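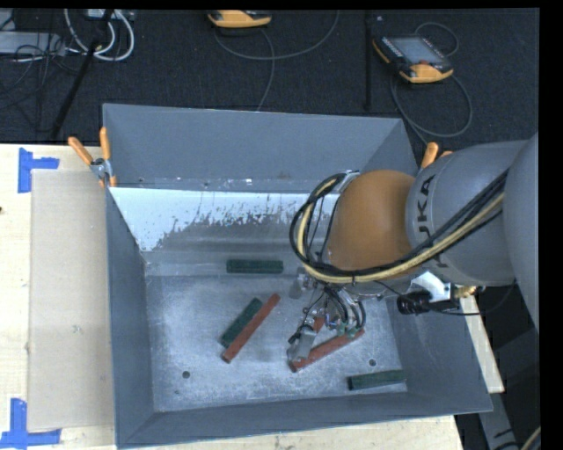
3 min read

Home | Issues | Authors | Search
Print this section | E-mail this section

4.2 Bin clearing

Figure 1. Bin-clearing task at the Gavton site, with green and reddish-brown blocks in the sheet-metal bin.

Emptying a bin of mixed parts remains a common manual chore in small workshops. The task was chosen as the simplest of the shop-floor jobs in this study. The blocks are rectangular, but they may rest against a wall or against one another – as the two at left-centre do in Figure 1 – and the sloped sides limit the angles from which the fingers can approach.

Each trial began with five blocks and ended when the bin was clear or three grasps in succession had failed. Of 157 trials, 57 ended without a person stepping in. Most failures involved a block lying close to a wall. The Somis planner tended to reject such grasps outright, whereas the Hatoris planner attempted them and often lost its hold. Neither is yet fit to replace a worker at this task.

Reader comments (2)

Zoia Zhuravel: Were the blocks placed by hand or tipped in? Our results in June differed greatly between the two.

Kagiso Mathebula: I should like to see the failures listed by block position.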